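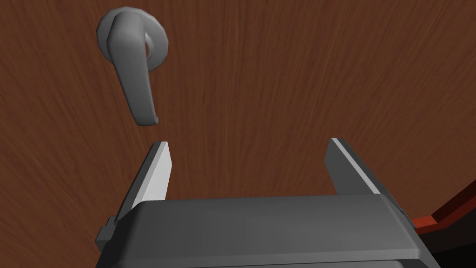 Portes coupe-feu : Zemier révise sa procédure de contrôle des béquilles

3/12/23

Le fabricant de quincaillerie Zemier a publié la version 7 de sa procédure interne de contrôle des ensembles béquille-rosace destinés aux portes en bois des établissements recevant du public. Le document remplace une édition appliquée depuis le mois de mai et modifie trois points : le couple de serrage des vis traversantes, la fréquence des relevés de jeu axial et le traitement des portes dont le parement a été repris après la pose.

La révision fait suite à une campagne de relevés menée dans la résidence Londoño, un ensemble de logements et de bureaux livré en deux tranches. Sur les 122 portes de circulation de la première tranche, 80 présentaient un jeu à la rosace supérieur à la tolérance du fabricant. Aucune n'était hors service. Le défaut se manifestait par une rotation parasite de la plaque circulaire sur le parement, sans désolidarisation de la béquille ni perte de rappel du pêne.

« La cote mesurée au montage était correcte dans la quasi-totalité des cas », indique Katherine Huaranga, responsable des essais chez Zemier. « Le vantail perd de l'épaisseur au droit de la réservation pendant la première saison de chauffe, et la vis garde la longueur réglée à la pose. Le serrage résiduel devient insuffisant. »

Les vantaux concernés sont des blocs à âme pleine, revêtus d'un placage à fil vertical. Leur teneur en eau à la livraison n'avait pas été consignée. La nouvelle procédure impose cette mesure, effectuée en trois points à mi-hauteur, et son report sur la fiche de pose. En l'absence de relevé, la porte est classée d'office dans la catégorie de suivi renforcé.

Un second passage après la mise en chauffe

Le principal changement porte sur le calendrier. L'édition précédente prévoyait un contrôle unique à la réception. La version 7 y ajoute un second passage, à effectuer après 1 000 manœuvres ou à l'issue de la première période de chauffe, selon l'échéance atteinte en premier. Le contrôleur dépose la rosace côté intérieur, vérifie l'appui de la sous-construction sur le bois, reprend le serrage et remonte l'ensemble. Le couple est appliqué en deux étapes, en alternant les deux vis.

L'usage de la visseuse à chocs est désormais exclu pour cette opération. Les essais comparatifs réalisés sur banc ont montré un écrasement localisé des fibres sous la sous-construction, invisible une fois la rosace en place et irréversible. Le tournevis dynamométrique devient obligatoire, avec un étalonnage annuel.

La question des reprises de finition est traitée dans une annexe distincte. Lorsqu'un vantail est poncé ou reverni sans dépose de la quincaillerie, un bourrelet de produit se forme à la périphérie de la rosace. Ce bourrelet fausse la lecture du jeu : la plaque semble immobile alors que la sous-construction ne porte plus. L'annexe demande une incision périphérique du film avant toute mesure, puis une dépose complète si le jeu dépasse la tolérance. Les parements teintés dans la masse ne sont pas visés.

Des réserves chez les poseurs

L'entreprise de menuiserie Givivon, titulaire du lot sur la résidence Londoño, a appliqué la procédure par anticipation sur la seconde tranche. Son conducteur de travaux, Wálter Bermúdez, juge le protocole praticable mais relève une difficulté de chiffrage. Le second passage intervient après la réception, à un moment où les locaux sont occupés et où le lot menuiserie est en principe soldé. « Il faut le prévoir au marché, avec un prix unitaire. Sinon, la reprise de serrage retombe dans la garantie de parfait achèvement et chacun l'interprète à sa façon », précise-t-il.

Givivon demande également que la fiche de pose soit simplifiée. Le formulaire actuel comprend une rubrique par vis et par face, ce qui conduit à des saisies redondantes sur les portes à un vantail. Zemier a indiqué qu'une fiche abrégée serait proposée pour les locaux à faible fréquentation – archives, locaux techniques, réserves – où le nombre de manœuvres reste bas. Les portes des circulations communes et des cages d'escalier conserveront la fiche complète.

Le bureau de contrôle Brisik, consulté sur le projet de texte, a émis un avis favorable assorti d'une observation. Il rappelle que toute intervention sur la quincaillerie d'un bloc-porte résistant au feu doit respecter le domaine de validité du procès-verbal d'essai. Le remplacement d'une vis par un modèle plus court, parfois pratiqué sur chantier pour rattraper le retrait du bois, n'est admis que si la référence figure dans ce procès-verbal. La recoupe d'une vis d'origine est proscrite dans tous les cas.

Brisik souhaitait par ailleurs que le contrôle du jeu soit couplé à celui du ferme-porte. Zemier n'a pas retenu cette demande, les deux équipements relevant souvent de contrats d'entretien différents. Un renvoi vers la notice du ferme-porte a toutefois été ajouté en fin de document, avec un rappel sur l'ordre des opérations : le réglage de la vitesse de fermeture s'effectue après la reprise de serrage, porte libre de toute cale.

Application

La version 7 s'applique aux commandes enregistrées à compter de sa publication. Pour les chantiers en cours, le fabricant laisse le choix au titulaire du lot, à condition que la même édition soit utilisée pour l'ensemble des portes d'un bâtiment. Les ensembles posés selon l'édition de mai restent couverts sans intervention complémentaire, sauf jeu constaté. Dans ce dernier cas, le kit de reprise – deux vis, une sous-construction et une bague d'appui – est fourni sur présentation de la fiche de pose.

À la résidence Londoño, la reprise des 80 portes de la première tranche est en cours, niveau par niveau, en commençant par les cages d'escalier. Les résidents sont prévenus par affichage dans les halls. Chaque porte reste manœuvrable pendant l'intervention, la béquille extérieure n'étant déposée qu'en cas de remplacement de la sous-construction. Les relevés de la seconde tranche seront transmis à Brisik à la fin de la période de chauffe.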